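Tornbridge Hardware Opens a Tool Wall for Small Repairs at Its Dergate Store

DERGATE, April - Tornbridge, the family hardware store, has opened a new corner for customers who make small repairs at home. Hand tools for painting, gardening and simple fixing now hang together on white pegboard.

"Many people came in for one paint roller and had to walk through 2 aisles of professional equipment," said Toshiko Nishimura, store manager. "We wished to make this shorter for them."

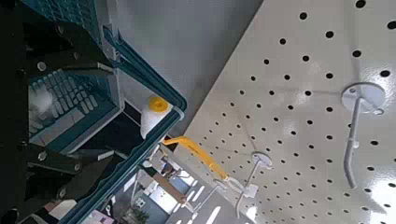 The project was prepared during the winter with the display company Akbari, which supplied the boards and the hooks. The hooks can be moved by hand, so the staff can change the arrangement for each season. In spring the garden tools will have more space - in autumn it will be the turn of paint and brushes.

The full selection for the corner has 40 articles. Customers take a basket, choose from the wall and pay at the usual desk.
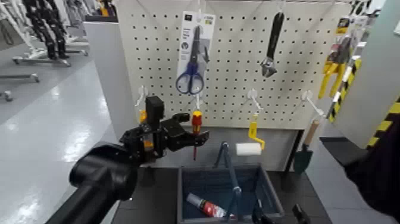 "I am not a professional, and I was always a little afraid to ask," said Gisela Insaurralde, a customer from Uner Street. "Now I can hold the tool in my hand first and then decide."

Tornbridge will also give a printed repair guide to the first 200 customers of the corner.

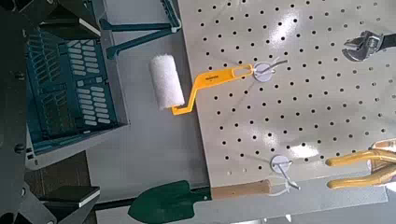
The guide explains how to paint a small wall, tighten a loose door handle and plant a window box. It was written by the store staff.

The corner is open during normal store hours at 481 Uner Street, Dergate. Press visits are possible in the morning, by agreement with the store manager.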